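How many grams in a stick of butter, and can I just use cups?

Asked by Joelle Saliba, July 7, 2023

I have an American recipe for shortbread that wants one and a half sticks of butter. Our butter comes in plain 250 g blocks with no marks on the wrapper. I have a set of cups and a cheap scale that only weighs in steps of 5 g. Do I melt the butter first to measure it?
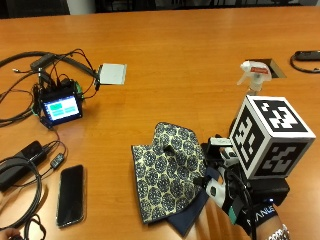
The long table, wood grain showing

Ghazal Nazari

A stick is 113 g, so one and a half is 170 g near enough. Your scale is fine for that. Don't melt it – shortbread wants the butter cold or just soft, and melted butter gives you a greasy dough. If you must use cups, a stick is half a cup, so you need three quarters of a cup, pressed down hard so there are no air gaps.

Essam Salem

just cut the block in 3 and use two of them, I always do and it comes out ok

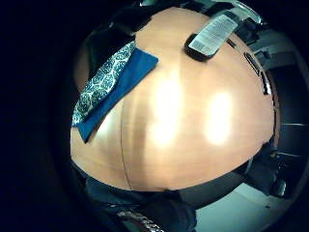 Two thirds of a 250 g block is 167 g, so Essam's way works for this recipe, but it won't help with others. For half a stick you want 57 g, and guessing that by eye is harder. I score the block with a knife before cutting. It only needs a thin line, like the seam down a tabletop where two panels meet, and then you can check it before you cut through. Salted butter weighs the same, but leave out any extra salt in the recipe – I forgot once and had to bin the tray.

Carla Aoun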